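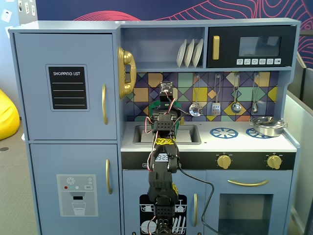
The arm at the play kitchen, wiring on show

postex_pete
Still fighting the cable on this one. The black lead comes off to the right and droops over the dishwasher and oven doors, and I keep thinking it's going to snag a handle when the base swings. Joint wires are looped down both sides. I've got 200 cycles planned for tonight and I don't want to babysit it. Tie everything down tight, or leave the slack?

Lullari
Leave the slack! I zip-tied mine flat to the brackets and had a dead elbow servo by cycle 9, wire pulled clean out of the plug. Loops look messy but the joints need them.

tarkus_bob
Disagree, sort of. Slack at the joints, sure, but the trailing lead should be fixed at the base. One clip, done. Hanging loose in front of that oven door is asking for it.

Lullari
A clip just moves the strain to the connector, Bob. We had this argument in June.

tarkus_bob
And I was right in June (put a bit of foam under the clip).

postex_pete
OK OK. I'll try clip plus foam. Other question then, how often do you all redo the zero? I park mine with the gripper pointing straight up in front of the dishwasher door and reset from there.

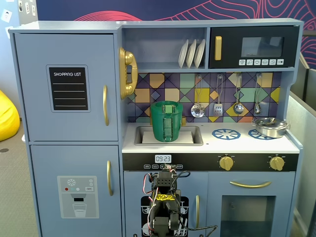 The cup target is the green printed one, on a sheet of paper in the sink, and I draw around the base so it goes back to the same spot every time. If the gripper starts landing to one side of my pencil line I know the shoulder has slipped and I stop and re-zero. Last long run it went off at 378 and I only noticed way later, grrr.

Dénes Lakatos
Every morning before power goes to anything else. Also check the horn screws while you're in there. Mine back out a quarter turn or so and it looks exactly like a bad zero.

tarkus_bob
Every morning is overkill. I do it every 1000 and mine's fine.

Dénes Lakatos
Yours has the Dalgleish brackets, they don't flex. His are printed.

postex_pete
Yep, all printed. Going to put threadlock on the horn screws (metal side only, I learned that one already) and re-zero before I start. Will post the count when it's done.

Lullari
Don't clip it too tight!!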